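Progress report, second period
Project: assisted packing and set-up at Alitz music supplies
Prepared by: Syafiqah Lau
For: Nikola Vlachou, Grirneck fund
Date: Jul 12, 2021

In this period we moved the two-arm station from the workshop of Juvex to our own building. The move took longer than planned, and for this reason the training of the staff began late. The arms now work with the small articles for music rooms: metronomes, stands, tuners and page holders.

We have recorded 300 handling runs from the 400 that we promised for the full year. I must report that 27 of them cannot be used, as the settings of the left arm were wrong on that day. Fatos Lazarević has corrected the settings and will repeat these runs.

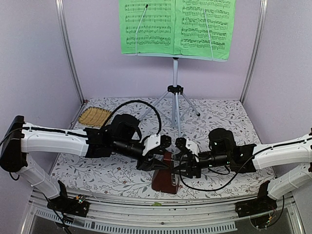
Both grippers at the red metronome-like object, with the music stand behind.

The work of the packing team has changed more than we expected. Before, each person did the same article for a full shift. Now one person looks after the station and two prepare the articles for it, and they change places after lunch. Miloslav Tóth, who was against the project at the start, asked to learn the teaching of new movements – he is now the second operator. Other colleagues are still worried about their hours. We gave them in writing that no contract will be shortened before November, but they would like a longer promise, and I think they are right.

Two problems stay open. The noise near the station is tiring for the people at the next bench, and the spare gripper fingers from Hodžić have not arrived. We ask your permission to use the rest of the travel money for a sound screen.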